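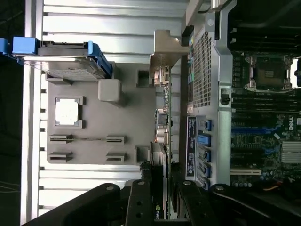
Figure 1. Interior of the tower with the expansion cards, blue drive caddy and gripper fingers.

Unit 5: Automation in Equipment Refurbishment
Course notes prepared by Folasade Jibrin and Kelechi Tijani

5.1 Background to the case

The Clumton depot receives retired office computers from two regional centres, Villness and Dabbas. In May the depot processed 1,777 towers. Before the new cells were introduced, each tower was opened, stripped and rebuilt by one technician at one bench. Students should read the depot's job descriptions (Reading 5A) before continuing.

5.2 Division of tasks

Management grouped the work under three headings: removal, inspection and refitting. Removal and refitting of memory were assigned to the cells first. Inspection of the CPU socket remains with technicians, who judge contact damage by eye and sign for each board.
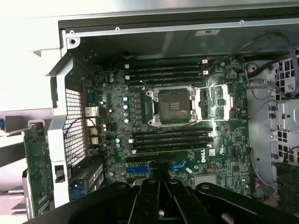

Figure 2. Motherboard with empty CPU socket and two banks of memory slots.

Staff interviewed for the case raised the matter of pace. Under the former arrangement a technician could set aside a difficult unit and return to it later in the shift. The cell releases units in a fixed order, and the person at the inspection bench must keep up with it. Salamatu Jibrin, a senior technician, described her day as "more looking and less lifting". She reported less wrist strain and more tiredness of the eyes.

5.3 Skills and classification

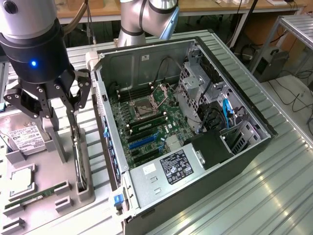
Source: Skunton course collection, Unit 5.

Parts trays must be loaded in a set layout, and that duty was at first given to the lowest pay grade. Loading errors caused most of the stoppages recorded in the first quarter. The position was later reclassified, and loaders now complete the same training program as cell operators. Of the 399 stoppages logged, 276 were cleared by the loader without calling maintenance.

For discussion: should the authority to stop a cell rest with the loader, the technician or the supervisor? Refer to section 5.2 in your response.

Comments (3)

Fatima Lawal
Is Reading 5A the old job descriptions or the revised ones? The link opens both.

Kelechi Tijani
The old ones. The revised set belongs to Unit 6.

Ese Akande
I worked as a loader at a different site and we waited almost a year for the new grade. It would be good to have the dates in 5.3.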